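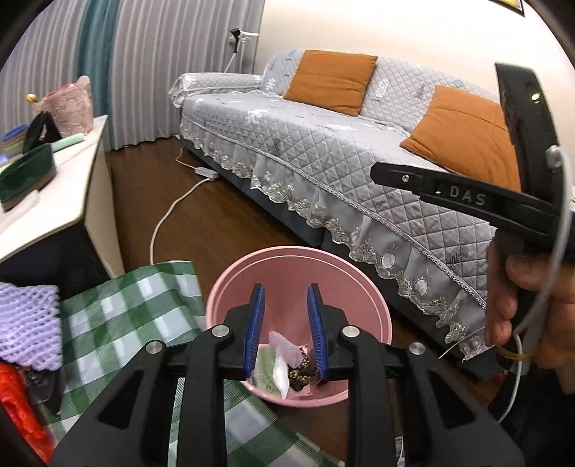

*El cubo rosa, visto desde arriba.*

Acta de la reunión del club de fans de Bastonov, 11/01/2021

La escribo yo, Samah Fawzy, porque perdí el sorteo (otra vez). Estuvimos Tae-yang Hong, Mahmoud Belkadi, Nesma Belkadi, Nesma Radwan y una servidora. Como hay dos Nesmas, pongo siempre el apellido, que en el acta de noviembre me lié y le cargué a una las tareas de la otra. ¡Perdón, Nesma Radwan!

**1. Acta anterior**

Aprobada con esa corrección.

**2. El maratón de *Groditz***

Aquí se nos fue media tarde. Mahmoud quiere poner la primera temporada entera del tirón y Tae-yang dice que ni loco, que con los capítulos en los que Bastonov sale de verdad (el del faro, el del juicio y poco más) vamos sobrados. Yo estoy con Tae-yang, lo confieso, aunque el capítulo de la boda me lo sé de memoria y me dolería quitarlo. Votamos: 3 a favor de la selección, 2 a favor de la temporada completa. Mahmoud pidió que constara su disgusto, y consta.

Nesma Belkadi prepara la lista de capítulos y la manda al grupo.

**3. La ficha de la web**

Sigue poniendo que mide 1,90 y cada vez que alguien lo lee nos llega un mensaje enfadado. Nesma Radwan ha repasado las entrevistas y no hay una sola en la que él diga su altura, así que la quitamos y listo. También fuera lo del noviazgo con la actriz de *Jakthorpe*, que no sale de ningún sitio serio. Se queda la parte del teatro, que está muy bien escrita (la hizo Tae-yang, que se puso colorado).
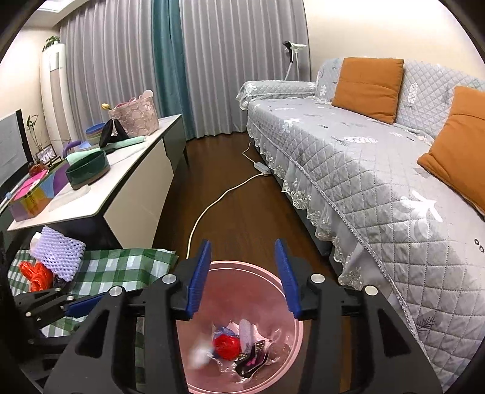
*Dentro del cubo: una bola roja arrugada, algo azul detrás y un envoltorio negro con motitas doradas.*

**4. Felicitación de cumpleaños**

Vamos con el vídeo. Hay unos 52 mensajes de socios, casi todos larguísimos, y Mahmoud se ofrece a recortarlos si nadie le mete prisa. Yo propuse abrir con la escena del tren y cerrar con los saludos en otros idiomas. Gustó. La música queda pendiente, porque la que quería Nesma Belkadi tiene derechos y no queremos que nos tumben el vídeo como el año pasado.

**5. Cuentas**

Quedan 1709 euros. De ahí sale el pago del dominio y la reserva de la sala Hamdy para el maratón. Nesma Radwan llama y pregunta si podemos usar el proyector grande.

**6. Ruegos y preguntas**

Tae-yang pregunta si seguimos a Bastonov también en su etapa de modelo o solo como actor. Discutimos un buen rato (las fotos del catálogo de bañadores tienen sus defensores, no doy nombres) y lo dejamos para la próxima. Nesma Belkadi recuerda que faltan por devolver los DVD de *Jakthorpe*. Los tengo yo, los llevo el próximo día.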